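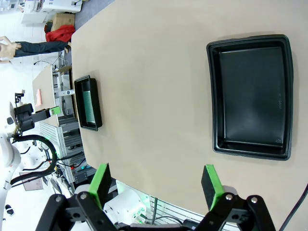 Two trays, two arms: the bench at Kimik's open afternoon.

Features | Automation | Long read
14 shares · 3 comments

I have been to enough robot demonstrations to know where to stand, and it is never where the host puts the chairs. At Kimik's open afternoon in June I went straight to the bench. The invitation had promised "handling without limits". What we got was a robot with two white arms, green pads on its gripper fingers, and a pair of black trays on a beige top.

The task, as the handout had it, is moving circuit boards between trays. People in factories do this all day and get bored doing it, which is the sales pitch. Kimik calls the system Tiltard and says it will be ready for paying customers once the trial with Cordier, a maker of heating controls, is finished. Asked when that might be, our guide said the trial was going well.

The handout also claimed 52 boards handled in a row without a drop. I asked whether those were 52 in one go or the best stretch picked from a long week. It was the best stretch. I asked how long it took and was told speed wasn't the focus at this stage. Fair enough, but speed is the first thing a factory manager will want to know.

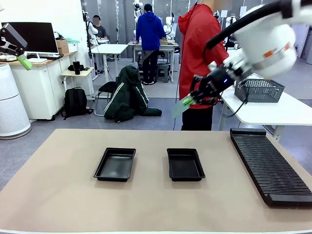
Could a robot like this replace a person on a packing line?
It might take over one dull, fixed job, provided the parts always turn up in much the same place and somebody is near enough to sort out the jams.

I don't want to be mean about it. Picking up a thin, flat thing is hard for a machine, and a gripper that can get hold of a board by its edge deserves some credit. My trouble is with the distance between that and the brochure, which runs to 29 pages and mentions kitchens, hospitals and "the home of tomorrow". I saw a tray.

Kostitz, a smaller rival, showed me much the same job last year with far less talk. Their people gave me a list of failures before I had my coat off. I'd trust Kimik more if it did the same.

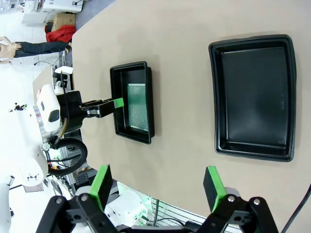 What to ask if you go

Ask to choose the board yourself. Ask them to turn the tray a little before the arm starts. Ask who steps in when it goes wrong, and how often that happened this morning. Then stay for a second run, after the coffee, when most of the visitors have wandered off.

Home | Features | Reviews | Events | Back to top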